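Bollis releases Prukon 4 with new view planning for home robots

Software company Bollis has released version 4 of Prukon, its control and perception package for robot arms that work in private homes. The update is available since August for all existing customers, and it replaces the planner which was used in the earlier versions.

The main change concerns the wide-angle camera at the wrist. Until now, Prukon first flattened the round image and then searched it for objects. According to the company, this step removed a lot of information near the rim, exactly where walls, cupboards and furniture often appear. The new version works directly on the curved image and makes from it a map of the free space.

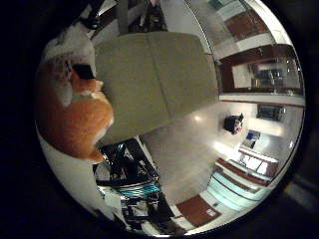

Wrist camera view in a home, with a cat beside an olive-green cushion and light grey floor tiles beyond.

Reflective floors received special attention. In the older release, a bright spot on the tiles could be taken for an obstacle, and the arm would stop or choose a long way around it. Prukon 4 compares 8 consecutive images before it decides whether such a spot is a solid object. Bollis says that the programmers can change this number in the settings file.

Also new is a class for people and animals. Everything in this class gets a safety distance of 20 centimetres, and the arm slows down before it reaches this limit. If the distance cannot be kept, the planner cancels the movement and waits for a new command.

The software was tested by Sampaio, an engineering office in Rurkden, on 800 recorded tasks from kitchens and living rooms. Sampaio reports fewer unnecessary stops on tiled floors, but it also notes that dark objects lying in shadow are still detected late. Bollis has answered that a correction is in preparation.

Customers who wrote their own modules for the old planner must adapt them to the new map format. A conversion tool is included in the download, and the programme's manual has a new chapter on camera calibration.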